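What Is a Ballot Question?

Most of the time, when grown-ups vote, they choose people. They pick a mayor, a governor, a member of the school board. Those people then make decisions for everyone else until the next election.

Sometimes voters get to decide something themselves. They are asked a question, and they answer yes or no. This is called a ballot question. In some places it is called a measure, a proposition, or a referendum. The words don't mean exactly the same thing everywhere, but the idea is close enough that you can think of them as one family.

Who thinks of the question?

It can start in different ways. In many towns the council can put a question on the ballot. The council members talk about an idea, and then they vote on whether to ask the public. They might do this with a big purchase, like a new fire station that the town would have to borrow money for.

In other places the people who live there can start it. They write down their idea and ask other voters to sign their names under it. This is a petition. If enough voters sign, the question goes on the ballot even if the council doesn't like it much.

We'll use the town of Skitico to show how it goes. Skitico has 2950 registered voters. A registered voter is a person who has signed up to vote and is allowed to. Some people in Skitico wanted the library on Imhof Street to open on Sundays. The council had said no, since it would cost more money. The town rules said a petition needed 705 signatures, so the people who wanted the change went out and asked for them. They stood outside the Grokero store on Saturdays with clipboards. They knocked on doors.

Signing a petition is not the same as voting yes. A person can sign because they think the question is a fair one to ask, and later vote no.

Checking the names

When the petition is full, it goes to the town clerk. The clerk is the person who keeps the town's records. The clerk's office checks every line. Is this a real voter? Does the person live in Skitico? Did the same person sign twice?

Some signatures get crossed out. A person might have moved to Pallavness, the next town over, and forgotten to change their registration. A person might be 16. People who run petitions know this happens, so they try to turn in extra names.

In Skitico the petition had to be in the clerk's office by the end of the day on Mon 20 February. A petition that comes in a day late has to wait for another year. The rules about dates are strict for everybody, including people with very good ideas.

Writing the question

You might think this is the easy part. It is one of the hardest.

Look at these two questions:

Should the library be open on Sundays?

Should the town raise taxes to pay for Sunday library hours?

Both could be about the same plan. But the first one talks only about the nice part, and the second one puts the cost first. A person could answer yes to one and no to the other.

There is another kind of trouble, and that is a question that is just hard to read. Try this:

Should the town not repeal the rule that prevents the library from opening on Sundays?

"Repeal" means to cancel a rule. So if you want the library open on Sundays, do you vote yes or no? (You vote no. Read it again slowly if you need to. Plenty of adults would need to.)

Because of this, many places have a lawyer or an election office read the question before it gets printed. They try to make it fair and clear. Often a short summary is printed with it, saying what a yes vote will do and what a no vote will do. The final version in Skitico read:

Shall the Skitico Public Library be open from noon to 5 p.m. on Sundays, with the cost paid from the town's general budget?

That is a bit stiff, but it says what would change, when, and where the money would come from.

Campaigning

After the question is set, there are some months before the vote. In Skitico the vote was in November, at the same time as the election for council. During those months, people on both sides try to get voters to agree with them.

The yes side in Skitico said that many families work on Saturdays and that Sunday is the only day they can visit. They said students need a quiet place to do homework before the school week.

The no side said the town had other things to pay for, like fixing the sidewalks. They said library workers should be able to count on having Sunday off. They also pointed out that people can borrow books on a computer or phone any day of the week.

Notice that nobody here is the bad guy. Both sides gave reasons, and the reasons make sense. Voters had to decide which ones mattered more to them.

Campaigns use yard signs, flyers, phone calls, ads, and posts on the internet. Those cost money. In Skitico, any group that spends more than $1000 on a campaign has to tell the clerk where the money came from. The list is public. You, a kid, can ask to see it. If a flyer says "Paid for by" and then the name of a group, that is there so you can find out who is talking to you.

How to tell if a claim is any good

During a campaign you will hear things that are true, things that are false, and things that are true but leave something out. Here are questions you can ask.

Is it a fact or an opinion? "The library is closed on Sundays" is a fact. You can go and check. "It is silly that the library is closed on Sundays" is an opinion. You can agree or disagree, but you can't look it up.

Who is saying it? A person who works on a campaign wants you to agree. They can still be right. It just means you should look at what the other side says too.

Where did the number come from? If a flyer says the plan will cost a certain amount, it should tell you who figured that out. If it doesn't, try the town website.

Is it trying to make me mad or scared? Strong feelings can make people stop checking. If you feel very angry after one sentence, read the rest before you decide.

Has it been repeated or has it been proved? Hearing a claim from 3 friends doesn't make it true. They may all have heard it from the same video.

Voting day

Voters go to a polling place, which might be a school gym or a fire hall. In many states they can also vote by mail. The ballot is secret. No one is allowed to make you show them how you voted.

The ballot question is often at the bottom or on the back of the page, after all the names. Some people don't notice it. Others see it and skip it because they haven't read about it. That is allowed. You can vote for a mayor and leave the question blank, and the rest of your ballot still counts.

Try it at home or in class

You can hold a ballot question of your own. Pick something that your group can truly decide, such as what the class will read next or whether game night should move to Friday. Write the question so it can be answered yes or no. Ask someone who disagrees with you to read it and tell you if it sounds fair. Give each side the same amount of time to talk. Then vote on folded slips of paper, and have two people count together, one from each side.

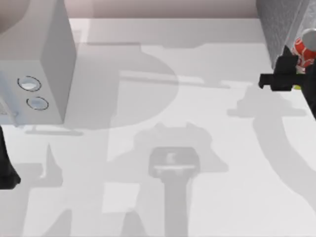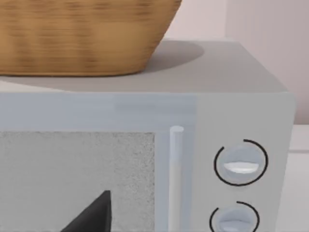
Computer-drawn pictures. The second one has a woven basket on top of a microwave.

If the vote is a tie, you will need a rule for that. In most towns a tie means the question fails and things stay as they were. Decide on your rule before you count.

After the count

When more than half of the votes on the question are yes, it usually passes. Some questions need more than that. Borrowing a lot of money, or changing a state's constitution, can take 60 out of every 100 votes, or even two-thirds. The rule depends on the place.

If the count is very close, there may be a recount. That means the ballots are counted a second time.

A question that passes doesn't always start working the next morning. In Skitico the Sunday hours passed, but the library had to hire workers and change its schedule first. The council also had to move money around in the budget. Some people were annoyed at the wait.

A question that fails can come back. The people who wanted it can write it differently and start another petition. Pallavness voted on a skate park, said no, and voted on a smaller skate park later.

There is also a kind of question called advisory. With an advisory question, the voters say what they want, but the council doesn't have to do it. If you see the word "advisory" or "nonbinding" on a ballot, that is what it means.

Words to know

Ballot: the paper or screen a voter uses to vote.

Clerk: the person who keeps a town's official records and often runs its elections.

Petition: a written request that people sign.

Polling place: where people go to vote in person.

Recount: counting the votes again.

Repeal: to cancel a law or rule.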